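Tarkus Low Run Shelving
Made by Kurek for Widport

Storage > Shelving > Low units > Tarkus Low Run

In stock in yellow. Gray and white back in August.

We've carried the Tarkus for a good while now and it's still the unit we get most excited about when somebody writes in with a long wall and no idea what to do with it. It's low, it's long, and it comes in a yellow that cheers up a stock room like nothing else we sell. Most shelving wants to disappear. Tarkus wants to be looked at, and we're all for it!

The Low Run is built from bays that share their uprights, so once you have a starter bay every add-on costs less and goes up faster. You can run as many together as the wall allows. The longest one we've supplied is at the Taladham sports hall, where 20 bays go down one side of the equipment store and turn the corner at the far end (ask us for the corner kit, it isn't on the order form yet).

What people put on it varies a lot. School coat rooms use it for bags and boots. One toy library keeps its board games on it. We have a run in our own packing area loaded with returns, tape, and a frankly silly number of mugs. The shelves lift out and go back in at a different height without any tools, and that gets used more than you'd expect, mostly when somebody buys a bigger box.
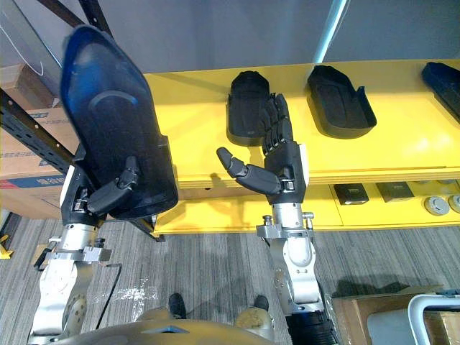 Long yellow shelving unit on gray carpet.

Carpet is fine, by the way. We get asked this a lot. The feet are wide and flat and they spread the weight nicely, but on a deep pile you should let the unit settle for a few days before you do the final leveling. On hard floors, use the pads in the hardware bag. If the floor slopes badly, order the tall feet as well -- they thread straight in where the standard ones go.

Putting it together

A starter bay takes 2 people and a rubber mallet. Start with the uprights lying down, tap in the bottom rails, then stand the whole thing up and add the rest from the bottom. Don't tighten anything until the last rail is in. Every bay comes with a wall strap, and please fit it, low unit or not, especially where there are children about.

The instruction sheet was redrawn on 28th May and it's much, much better. If yours has the old exploded diagram on the front, write to us and we'll mail you the new one.

What's in the box

Starter bay: uprights, rails, 6 shelves, feet, floor pads, wall strap, hardware bag
Add-on bay: one pair of uprights fewer feet, everything else the same
Corner kit: sold separately
Tall feet: sold separately, set of four

Color and care

Yellow is the original and still our favorite. It's a warm, strong yellow, closer to a school bus than a lemon. Wipe it down with a damp cloth and a little dish soap. Skip the scouring pads, they dull the finish. Small touch-up pots are available in all colors.

Kurek has made over 3,000 bays for us so far, and spare parts for the earliest ones still fit -- same rails, same clips.

Delivery

Flat packed, to the door. Add-on bays ordered with a starter bay travel together at no extra charge.

Related items: Tarkus Tall Run, Tarkus label strips, Widport step stool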